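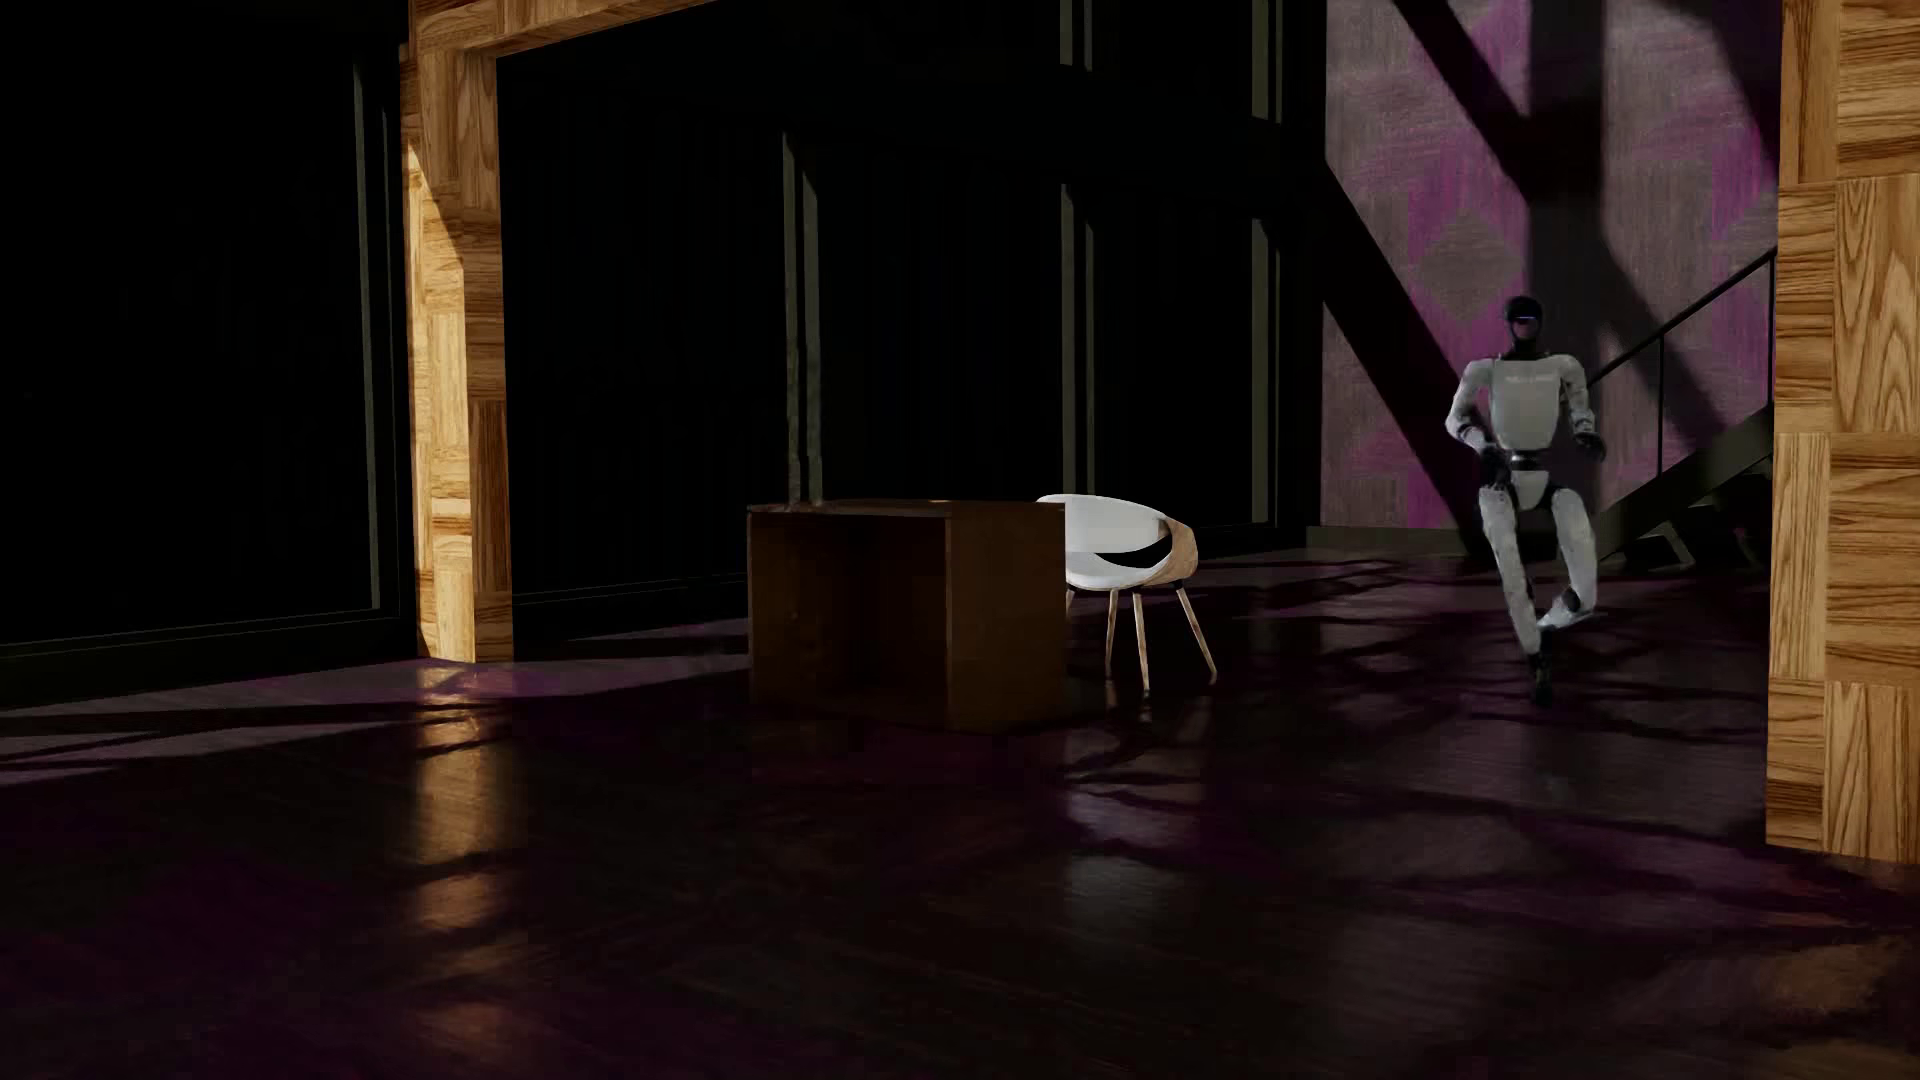
Balanced on one leg, with the arms held slightly away from the body.

Standing Still on Monday Mornings
by Marleny Cabrera

When I signed up for the balance class at the Grajales Center last October, I told my daughter I was going mostly for the coffee afterward, and there was some truth in that. I had caught my heel on the back step in September with a bag of groceries in each arm, and although I stayed upright (the eggs did not), I thought about it for days. I am 59. My mother was a good deal older than that when she began holding on to furniture as she crossed a room, and I remember thinking it had come on all at once. I suppose it had been coming for years and we hadn't been looking.

So on Monday at nine I turned up in my walking shoes, which I was promptly asked to take off. We do everything in socks or bare feet, and if you have cold toes like mine you will want the kind of socks with grips on the bottom. The first morning we spent a long time just standing, feet together, then one foot a little ahead of the other, then heel to toe as if we were on a painted line. I felt silly for the first few minutes and after that I was too busy to feel anything, because my ankles were working harder than they do on the whole walk up Giser Hill.

Then came the one-legged part. I had pictured myself as rather good at it, having taken ballet until I was twelve, and I lasted almost 5 seconds on the left. The right side was better. We were told to pick a spot on the wall and look at it, keep the standing knee soft, and let the arms drift out wherever they wanted to go. That last bit helped me more than anything. I had been clamping mine to my sides like a soldier, and once I let them float a little I stopped tipping toward the window.

The homework is what has really made the difference, and it's so small that I'm almost embarrassed to call it homework. I stand on one leg while the kettle heats and switch when it starts to rumble. I keep a hand just over the kitchen counter, close enough to grab. By Thanksgiving I could make it through brushing my teeth, top row on one leg and bottom row on the other, and my husband, who had been laughing at me from the hallway, tried it himself and had to catch the towel rack! He comes to class now too, though he will tell you it's for his golf.

A few practical notes for anyone thinking of joining us. The new session runs for six weeks, Mondays at nine, in the downstairs room at the Grajales Center, and costs 40 dollars for the whole run. Please park on the Gonberg Street side, as the front lot fills up early with the swim families. There are sturdy chairs for anyone who would like one within reach, and plenty of us do, myself included on a bad sleep. If you get dizzy spells, have had a recent fall, or have a new hip or knee, have a word with your doctor first and then let the front desk know, so the exercises can be adjusted for you.

You don't need a mat, and you certainly don't need special clothes. I wear the same gray sweatpants I garden in. Bring water and the socks I mentioned.

Coffee afterward is at Udunia, two doors down, where they have started saving us the long table by the radiator. You're welcome to come for that even if you skip the class. The almond buns usually run out by ten thirty.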